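Textiles and Drape, session 2: why cloth hangs the way it does

Right, warp and weft first. Warp threads run the length of the loom and they're held tight, so they hardly give. Weft goes across and has a bit more bounce. Pull on the diagonal - the bias - and suddenly everything stretches! I once cut a whole skirt off-grain and it twisted round my knees all evening.

Weight matters too. The Fesstead wool in the sample box is 472 grams a metre and falls in big slow folds, while the Fusel lining crumples if you look at it.
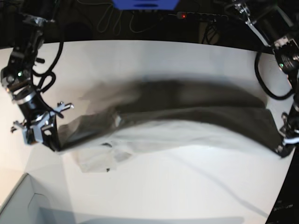

Fig. 28. Dark fabric held out sideways, with a long sag.

For next time, read Meenakshi Panicker's chapter on grain and bring a square of old bedsheet.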